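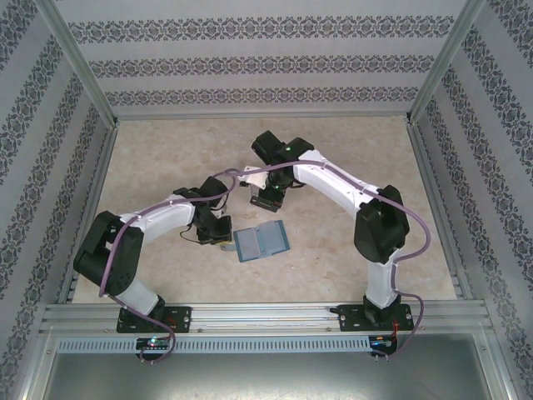

**Nendus study: remote operators wanted, two-arm handling**

Urnano is looking for people to drive a pair of robot arms for a research study. Paid, part time, starts in July. No robotics background needed, we train you.

What we're testing: does a policy trained on slow, careful demonstrations beat one trained on fast, sloppy ones? Our first round (1332 episodes, one arm) said slow wins on flat items and makes no difference on anything chunky. Now we want to know if that holds with two arms. Hence you.

The work:

- sessions of 40 minutes, then a real break
- small flat items, both arms working close together
- half your runs at your own pace, half against a timer
- short form after each block (boring but we need it)

Target is 3666 episodes across all operators. Bad ones count too, so please dont redo a run because you fumbled it. Flag it and move on.
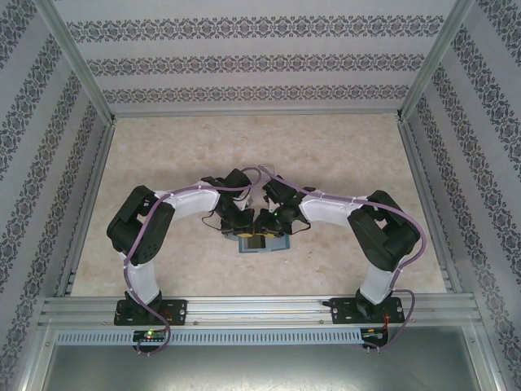 *Both grippers over a flat item, two-arm cell.*

You should have:

- two working hands and decent close-up vision, glasses fine
- patience. The arms lag a little behind you and it bugs people at first
- four free half days in a month, mornings or afternoons

Left handers especially welcome, we had very few last time and the reviewers noticed.

Pay is per session, same rate whether the run works or not. Travel to the Domska building covered. Sessions are recorded (arms and controls only, not your face). You can quit any time and keep what you've earned, and we'll delete your data if you ask.

To apply: a few lines on your availibility and which hand you write with, to the Nendus desk at Urnano. No resume. Put "two arms" in the subject line. Applied for the one-arm round? Apply again, we didn't keep the old list.

Posted 25/12/2022. Open until all slots are filled.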